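Grid-cell handover (robot sorting)

From the Hernideo wiki, the plain-talk robotics reference. Page written and looked after by Imtiaz Mollah. Last big edit: Aug 8, 2020.

Grid-cell handover is a way of getting robot arms to share one table without crashing into each other. You chop the table up into squares, and an arm has to "own" a square before its gripper can dip down into it. I wrote most of this page because I kept answering the same emails over and over, so it's chattier than the other entries (sorry, editors!). If you want the math, there's a separate page on cell locking. What follows is how it works, where it came from and what happened when I tried it on a bin sorting job.

Other names

You'll also see it called square passing, table locking, or just "the tape method." People who came up through the Wako workshops say "tiles" instead of cells. Same thing. The MacAulay notes use "cell" for the square and "claim" for the right to work in it, and I've stuck with those words here.

Background

Anybody who has put arms near each other has met the basic problem. Each arm is perfectly happy alone. Put a neighbor in reach and suddenly you're writing rules about who goes first. The old answer was to split the table down the middle and tell each arm to stay on its own side, and for a lot of jobs that's still fine! But sorting jobs hate it. The part you want is always on the other guy's side.

The fancier answer is to plan every motion for every arm together, all at once. It works, and the motions look lovely, but it can be slow, and when something on the table gets bumped you have to plan the whole thing over again. I did it that way for a good long while and I don't miss it.

Grid-cell handover sits in between. It came out of a small tool called Akgate, which was first written as a traffic light program for carts on a floor. Somebody noticed that a tabletop is just a very small floor, and the first tabletop version was mostly the same code with the numbers shrunk down. Some of the old cart words are still in the settings file, which is why you'll find a line in there called "aisle." Leave it alone.

How it works

The table gets a map of cells. Every cell is either free or claimed, and a claim has one arm's name on it. Before an arm comes down below what we call the ceiling height, it asks Akgate for the cell under its gripper, plus any cell the arm's own links will hang over at low height. If they're all free, it gets them in one go. If even one is taken, it gets none of them and waits up high.

That all-or-none part matters a lot. In my first try I let an arm grab cells one by one, and I got the classic standoff: one arm holding a cell and waiting for the next, the other arm holding that next one and waiting for the first. They'd sit there forever being polite.

Once the arm lifts back above the ceiling height, it gives everything back. A claim also runs out by itself after 50 seconds, and if that happens the arm has to stop where it is and ask again.

Bins are the special case. A bin can sit over a tape line, or across a few of them, so a bin gets treated as one big cell with its own name. Whoever claims the bin gets every square it touches. You can skip this if your bins are tiny, but mine aren't.

The tape

The software doesn't need tape at all. The cells live in a file. I put tape down for the people, and I'd tell anybody to do the same, because when an arm stops and the log says it's waiting on C3, you want to be able to look at the table and find C3 without counting on your fingers. Blue painter's tape or blue anything is easy to pick out on brown paper.

Your tape will be crooked. Mine always is! Don't fuss over it. Measure the real corners, type those in, and let the software have its slightly wonky squares. What you can't do is lay the tape, type in the perfect numbers, and then believe the tape.

Paper moves, too. A wrinkle or crease can carry a line along with it, and if you go by eye after that you'll be off. I re-measure whenever I change the paper. 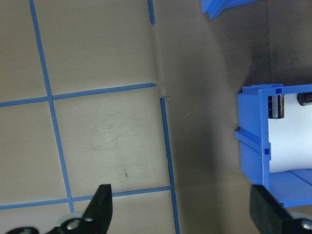
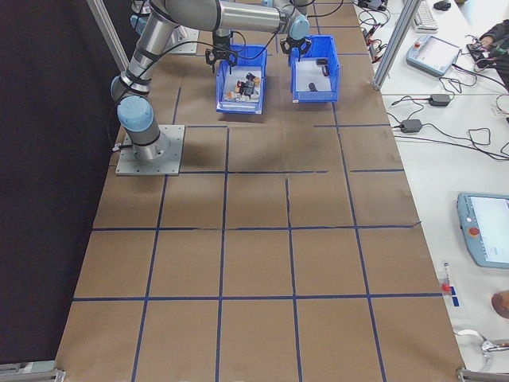

Tape grid and blue bins at the sorting table: first the wrist camera's view, then the wider view with two black grippers over the bins.

Cameras

Most setups use a wide camera that sees the table and a little one at the wrist. The jobs are pretty different. The wide one is for the map: where are the bins, which cells have stuff in them, did something land where it shouldn't. The wrist one is for the last bit of the reach, when the gripper is close to a part and the wide camera can't see past the arm.

The wrist view takes some getting used to. Your own gripper fingers are always poking into it, and a bin that looks neat and square from far off fills up the side of the picture as a big wall of plastic. Lines that are straight on the table come in tilted. I mask out the fingers and never try to read the cell name from the wrist camera. The arm already knows roughly where it is, so let the wide camera and the joint readings settle that question.

One more tip. If you have shiny or dark little parts (small round electronic bits are the worst), try a pale bottom in the bin. White paper does the trick. Dark parts on a dark floor just disappear on me, and I spent far too long blaming the software for what was a lighting problem.

What I got

My test was a plain one. Mixed small parts start in one bin, and the job is to move the ones on the list to the other bin. I did 60 runs with the old split-down-the-middle rule and 60 with grid-cell handover, with the same parts and the same speed limits.

With the split rule, parts near the middle had to be set down on the table and picked up again from the other side, and that extra set-down is where I lost most of my drops. With handover, the arm that could reach the part just claimed the bin, took it, and got out. Over the whole handover set I logged 112 times when an arm asked for a cell and was told to wait. Nearly all of those waits were short enough that you wouldn't notice them standing there. I had 4 claims run out, every one while a gripper was fiddling with a part lying flat against a bin wall. No bumps between the arms in either set.

So is it faster? A bit, on my table, with my parts. I wouldn't hang a sales pitch on it. The part I really like is that the log makes sense. When something stalls I can read who had what, and I can explain it to a visitor in a minute.

Where it falls down

Long parts. If a part hangs over several cells after you pick it up, the claim has to grow while the arm is already low, and that breaks the all-or-none rule. The usual fix is to claim extra squares up front, and then you're locking half the table for one stick.

Deep bins. The ceiling height has to clear the rims with the part in hand, so tall bins mean lots of up and down.

Elbows. Akgate only watches what's below the ceiling. Arms mounted close together can still knock elbows up high, and you need a separate check for that. Please don't skip it.

Picking cell size. Too big and the arms wait on each other all day. Too small and every move needs a dozen claims. I start with squares a little wider than the open gripper and go from there.

Common questions I get

Can I do it with one arm? Sure, but there's not much point, apart from learning the tool.

Does the grid have to be square? No. The cells can be any shape with straight sides. Squares are just easier to tape.

What if a person reaches in? Grid-cell handover isn't a safety system and was never meant to be. Use your real stops for that. A claim is only a note between programs, and a hand doesn't file one.

Can cells overlap? Akgate will let you do it and then act very strange. I've asked for a warning message.

See also

Cell locking
Ceiling height
Shared bins
Wrist camera masking
Akgate settings file (including "aisle")

Notes on this page

The section on long parts needs somebody who has worked with longer stuff than I have. If that's you, please jump in and edit, or leave a note on the talk page and I'll fold it in.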